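October, 14:00. Outreach desk notebook, entry by Nabila Ong

Purpose: to record where the Calloway clean-cities campaign stands after the ambassador visit, for colleagues taking over the desk next week.

The guest party arrived with 14 members, two more than on the list supplied by Tasell. Badges for the additional members were issued at the gate. The morning briefing began on time and covered the waste and clean water goals. The afternoon session on youth employment was shortened at the request of the film crew, and Kenji Begay will send the missing slides to the guests' offices.

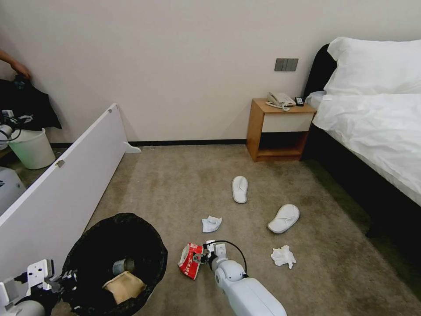
Pledge cards were collected at the close of the briefing. We hold 214 signed cards, of which five lack a country and cannot be entered until the signatories reply. Several guests asked for pledges that a person could keep while traveling, and the wording on file is weak on this point. Ezekiel Marchetti proposes a short text on hotel stays, dealing with ordinary items such as a crumpled snack package in red and white or a small metal can left in the room's trash bin. I support the proposal — the present card speaks only of households. The draft is to go to Reginald Haverford for clearance before translation.

Work carried out after the session:

1. Card totals checked against the sign-in sheets. One sheet was filed under the wrong session and has been moved.
2. Release forms scanned. The form for the second interpreter is still outstanding.
3. Online pledges exported from Trekach. The export gives 2234 entries, including duplicates. Removal of duplicates is assigned to Teodoro Villanueva.

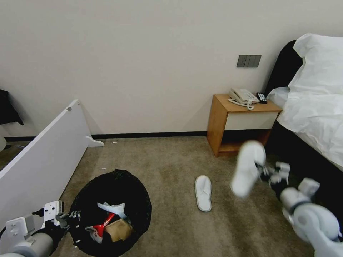
4. Broadcast clips requested from the producers. They will release the interview segments only after the program airs, and no clip is to be posted before then.

Open points

- The joint statement exists in two versions. The version with the longer second paragraph is the agreed one.
- Flarby has offered to print the new cards. A written quote is required before any reply — please do not confirm by telephone.
- The seating plan for the closing dinner placed two delegations at the wrong table. Protocol has been informed and has asked for a short note, which I will write tomorrow.
- The spare key to the display cabinet is in the upper drawer, in the envelope marked with the room number.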